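Plultard Desk Power Cube: Frequently Asked Questions

Which plugs fit into the cube?
The slots take several plug types, so most of our customers in different countries can use it directly. If your plug does not go in easily, please do not force it. Use an adapter.

Can I charge a laptop and run a lamp together?
Yes, if the total stays up to 800 watts. A hair dryer or a kettle is too much for it.

How long is the cable?
The cable is 52 inches long. Please open the loops fully before you connect a strong device.

How do I clean it?
Unplug it from the wall first. Then wipe it with a dry cloth. Water and spray cleaner must stay away from the slots.

Can I return it?
You can send it back within 54 days. Write to Babar Pirzada at our Kurian office and include your order number.

What does it look like on a desk?
The cube is blue with rounded edges, and it sits on a round light-blue base. The small square power button is on the top face, near the corner. A sage-green plug adapter is plugged in at the side. 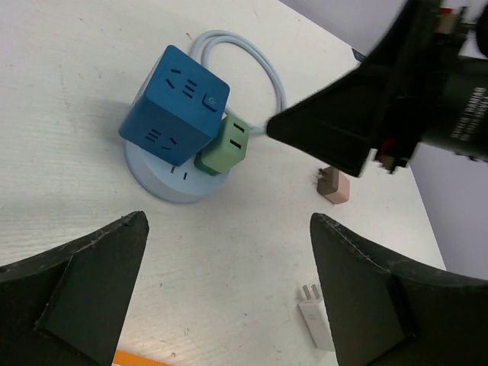
Do you sell other colors?
Not now. We expect a gray one in February.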